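Cómo llevar un registro de incidentes de un alto el fuego a partir de fuentes abiertas

Esta guía explica cómo montar y mantener un registro de violaciones de un alto el fuego cuando no se dispone de observadores sobre el terreno. El procedimiento sirve para una redacción pequeña, un grupo de investigación o una persona sola con una hoja de cálculo. Los ejemplos usan la línea de contacto entre Kanaan y Urnatow.

Antes de empezar

Lea el texto del acuerdo completo, anexos incluidos. Anote por separado la hora de entrada en vigor y el huso horario, la zona geográfica que cubre, las armas que prohíbe o limita y las partes firmantes. Muchos errores proceden de aplicar el acuerdo a unidades que no lo firmaron o a localidades que quedan fuera de la franja. En nuestro caso la franja se extiende 13 kilómetros a cada lado de la línea, y Urnatow queda dentro por el barrio norte y fuera por el resto.

Prepare también una lista de topónimos con todas sus grafías. Un mismo pueblo puede aparecer en los partes con tres nombres distintos, y sin esa lista el mismo incidente acabará contado varias veces.

Paso 1. Definir la unidad de registro

Una fila equivale a un incidente, y un incidente es un episodio de fuego en un lugar concreto sin interrupción superior a 20 minutos. El umbral es convencional y puede fijarse otro, pero una vez fijado no se cambia. Si hay que cambiarlo, se revisan todas las filas anteriores.

Columnas mínimas: identificador, hora local de inicio, hora de la primera mención, lugar, precisión del lugar, tipo de arma alegado, parte acusada, parte que acusa, daños alegados, fuentes, nivel de confirmación y notas. La hora de inicio y la de primera mención se guardan siempre en columnas distintas. Un parte de las 21:40 puede referirse a un disparo de mortero de las 18:05, y la diferencia importa si la tregua empezó a las 18:00.

Paso 2. Recoger las fuentes

Revise los partes oficiales de ambas partes a las mismas horas cada día. Guarde una copia íntegra de cada uno en el momento de leerlo; los comunicados se corrigen o se retiran sin aviso. Haga lo mismo con los mensajes de residentes, los avisos municipales y las imágenes publicadas en redes.

No copie verbos de la fuente en la columna del tipo de incidente. "Agresión", "provocación" y "respuesta" son calificaciones. En la tabla se escribe fuego de artillería, fuego de armas ligeras, vuelo de dron o movimiento de material - y, si el parte no lo precisa, "sin especificar".
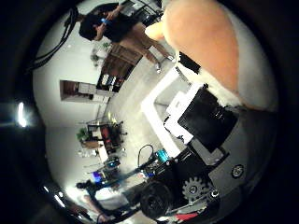

Paso 3. Asignar el nivel de confirmación

Se usan cuatro niveles. El nivel 0 corresponde a una alegación de una sola parte; el 1, a una alegación con mención independiente del mismo lugar y franja horaria; el 2, a la existencia de imagen geolocalizada; el 3, a la imagen geolocalizada más la admisión de la parte acusada o el informe de un tercero. Las imágenes se leen con la misma cautela que los partes: en la de arriba, tomada en un interior, hay una persona de pie con un objeto pequeño de color azul vivo que probablemente sea un teléfono, y en una ficha se escribiría "probable teléfono", con el adverbio incluido. Lo mismo vale para un tubo que parece un lanzador o un vehículo que parece militar. La duda se conserva en todas las versiones de la ficha hasta que otra fuente la resuelva.

Paso 4. Eliminar duplicados

Ordene la tabla por lugar y después por hora. Compare las filas contiguas y fusione las que coincidan en localidad, arma y franja. Al fusionar se conserva el identificador más antiguo y se suman las fuentes; la fila suprimida pasa a una hoja aparte con el motivo. En una tabla de 275 filas es normal que esta revisión ocupe una mañana entera.

Si las dos partes se acusan mutuamente del mismo episodio, se mantiene una sola fila con ambas acusaciones. El campo "parte acusada" admite dos valores.

Paso 5. Publicar

Publique los totales desglosados por nivel de confirmación, nunca la suma sola. Indique el periodo cubierto y la hora de cierre de los datos. Las correcciones posteriores se señalan con el identificador de la fila y se mantienen visibles durante al menos 7 días en la cabecera de la página.

Un descenso en el número de filas puede deberse a menos fuego o a menos partes. Compruebe cuántos comunicados se recibieron en el periodo antes de redactar el titular.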